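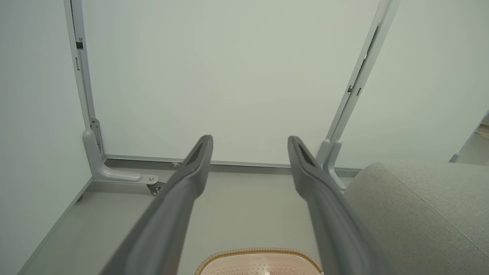 The arms went live on the returns floor in November, and I have had enough people ask me how it is going that I may as well write it down.

For anyone new, I work at Andbridge, in the building behind the bus depot. We take back soft goods for a few home shops: cushions, placemats, throws, bath mats, that kind of thing. Customers send them back, we check them, and they go out again as new, as seconds, or for rag. I have been on the checking side for 7 years.

The old way was simple. A cage came in, you tipped it onto the bench, and you picked up each piece, looked at both sides, felt along the seams and put it in a tote. On a good shift our bench did 251 pieces. Your wrists knew about it by the end.

Now there are pens, with pale panels on metal posts. The goods go on the floor of the pen and a two-fingered gripper comes in and picks them up one by one. It passes each piece under the lights and then sends it down one of the lanes. Anything it can't decide on comes to us.

The system is from Tovberg. Kojo Asante came with it and stayed until we could clear a jam without ringing him. He was patient about it. He had us all put our hands where the fingers go, with the power locked off, so we would know what they could reach. I thought that was a sensible way to start.

What it does well is the plain stuff. A square cushion with a firm edge is no trouble. Thin flat things are slower, and anything woven round the rim can catch on the tips if it goes in at a bad angle. Gemechu Tefera worked out that we should lay those with the rim clear of everything else, and that is now on the sheet by the pen door.

The job has changed more than I expected. I used to handle everything, and most of it was fine. Now I only get the doubtful ones. A faint mark, a seam that might be pulled, a smell. In the first full week 238 pieces came to my bench as undecided, and every one needed thinking about. My wrists are better and my head is more tired. I asked for the breaks to be moved closer together and Augustina Aidoo, our shift lead, agreed to that without a fuss.

It is quieter too. Four of us used to stand round one bench and talk all morning. Now we are spread out along the lanes and you have to walk over to someone to say anything. Sena Sowah has gone across to loading the pens, which she likes because she keeps moving. I am not sure I would.

No jobs have gone so far. We were told two people who were leaving anyway would not be replaced, and that is what happened. I don't know what it will look like in a year and I don't think the managers do either - they were fairly straight with us about that when we asked.

The pay grade is still being argued over. We now clear faults and reset the pens, and neither is in our job description. There is a meeting on it next month and I will post again after that.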